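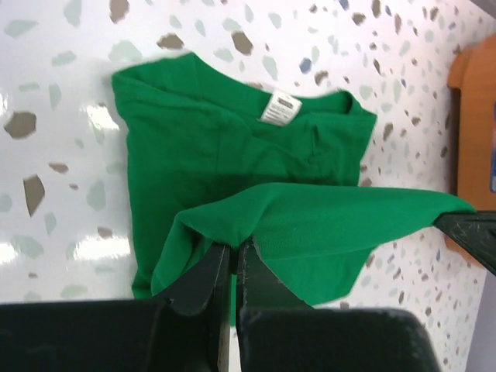
*Fig. 6-1. Green T-shirt, not neatly folded.*

## 6. Setting Up the Ilside Garment Steamer

Read this section before filling the tank. It covers model 1651 only.

1. Set the base on a level floor and lock both casters.
2. Slide the pole into the base until it clicks. Do not force it -- turn it a little if it sticks.
3. Fill the tank with cold tap water to the 100 line.

**Caution:** Do not add scent, starch or vinegar to the tank.

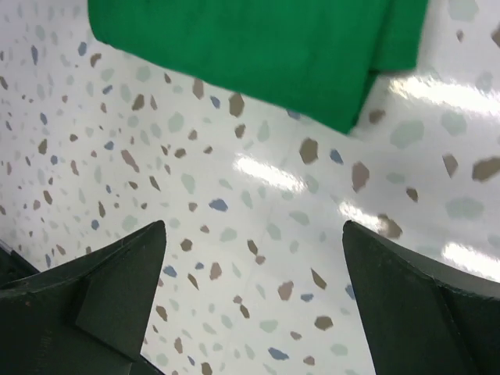

Steam leaves knit fabric soft, and it will take a crease if put away too soon. Hang each piece for 60 minutes before folding. Fold on a smooth, flat surface, and check for flaps like the one toward the right end of the green cloth, where one layer laps over another. Smooth these out by hand.

4. Plug in the cord and turn the dial to LOW. Wait for the green light.
5. Point the head away from you and press the trigger until steam comes out evenly.

**Note:** Some spitting is normal on first use.
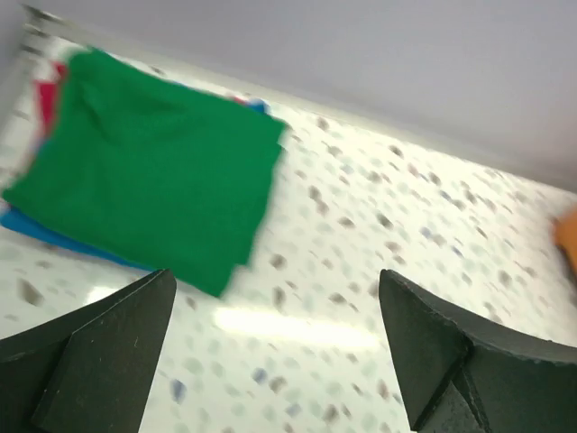 ### 6.1 Emptying the Tank

1. Turn the dial to OFF and unplug the cord.
2. Let the unit cool for 60 minutes.
3. Lift out the tank and pour the water into a sink.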